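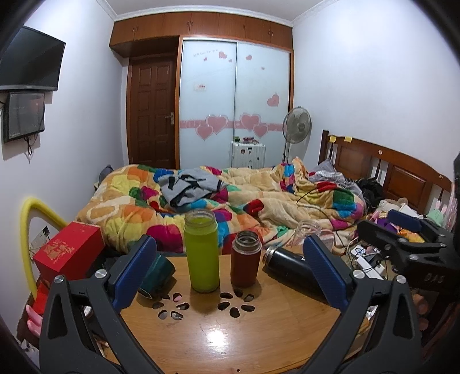
Bottles on the small table, first sitting

May, late morning
Hidayah Hartono

I finally cleared myself a bit of room at the light wood table by the bed and got the two open bottles out where I could look at them side by side. The tall clear one has the yellow-green in it, nearly up to the shoulder, and the shorter one has the dark reddish-brown. I do love that green! It is much brighter than the batch I made for Khurram in the winter, and I used the same recipe, so I'd like to know what changed (the water, maybe, or I was more patient with the stirring).

Both are meant for the Bugti paper strips. The plan is 4 dips per color, 30 seconds each, and then the strips get pegged up by the window and left alone. I keep lifting them early to peek, so I am writing it down for myself in plain words: leave them alone.

Before I start I need to find the caps. Neither bottle is wearing one, and with the black thermos on its side and the teal cup tipped over as well, I'd be happier with everything either standing up or off the table. The petal cutouts in the top are pretty, but a spill would go straight through them to the floor. An old tray would solve it. Khurram, if you still have the Buvurari one with the high rim, please bring it over next time, and I'll trade you some strips for it.

The blanket worries me too, being so close behind. It's the plush one with all the colored patches, and I suppose one more brown spot might pass for part of the pattern, but I'm fond of it and would sooner fold it up and put it in the closet, along with the gray thing lying on top.

To do before dipping:
- caps
- tray, or a thick towel for now
- blanket off the bed
- labels on both bottles, with the batch number (this is batch 6 for the green, 3 for the brown)

Khurram asked whether the brown would go darker on the second dip. I think so, but I'll keep one strip back at each stage and tape them in on the next page.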